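PRESS RELEASE

May 2021

Cusby Art Rooms opens booking for autumn painting and drawing courses

Cusby Art Rooms has opened booking for its autumn programme of painting and drawing courses, which starts in October. The programme has 6 courses, and 4 of them are suitable for people who have not painted before. All will be taught in person at the Mustau Street building, with easels set further apart than in previous years.

The main addition is a course in landscape painting in gouache. Students will work from their own sketches and photographs and finish one larger painting by the end of term. There will also be a still life class in oils, a life drawing evening, and a course on mixing colour from a limited palette.

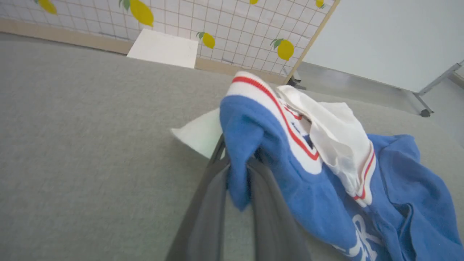
Places and fees

Each course costs £40 for the term, including the use of easels and drawing boards. Paper, canvas and paint are extra and can be bought at the front desk or brought from home. Oil painters are asked to use low-odour solvent only, as the upstairs studio has one opening window.

Booking can be made online or at the desk. Students who paid for a course that was called off last year may move their fee to any autumn course, and should give their old booking number when they do so.

Hầu exhibition in the front gallery

The start of term will coincide with Hầu, a group exhibition of lacquer paintings and works on silk. Entry is free. Students on the colour course will spend one session in the gallery making small studies from the work on show, using dry materials.

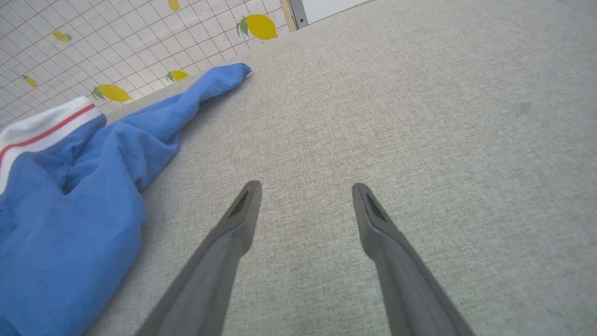
Reading time: 2 minutes

The exhibition will be hung in both ground floor rooms. The larger lacquer panels are going in the back room, where the light is lower, and the silk works will be behind glass. A printed list of works will be available at the door in large type on request.

Foma, the open studio scheme run from the same building, will also return in the autumn. It gives former students a place to carry on with their own work without a tutor. Foma members can book a table or an easel by the half day and may leave canvases in the drying racks for up to a week.
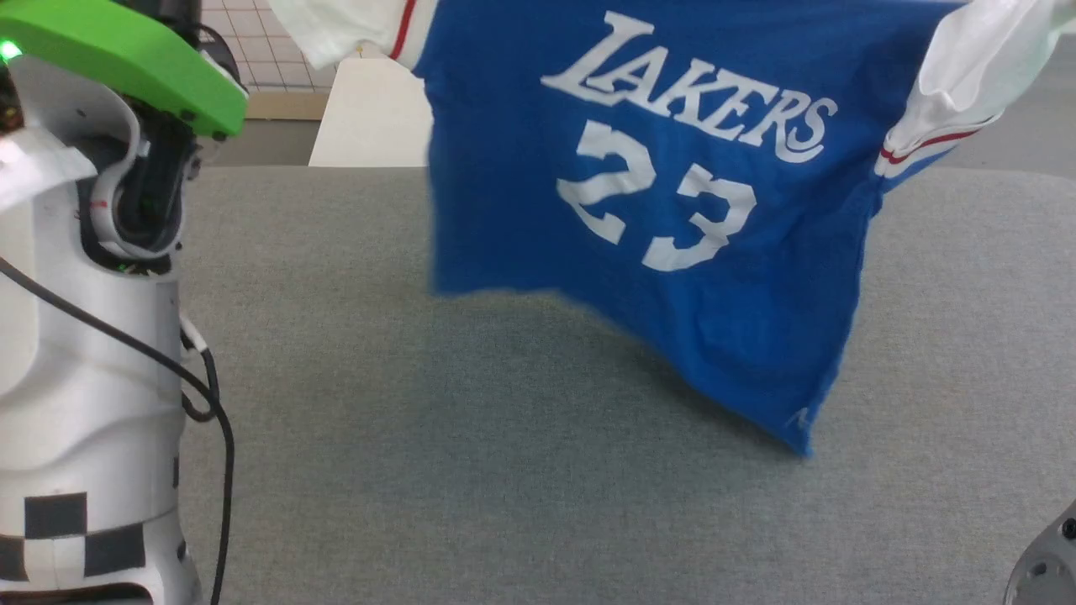
Blue shirt with "LAKERS" and the number 23 across the chest.

The full timetable and a list of materials for each course are available from the front desk. To book by telephone, call the Cusby exchange and ask for extension 1261.

ENDS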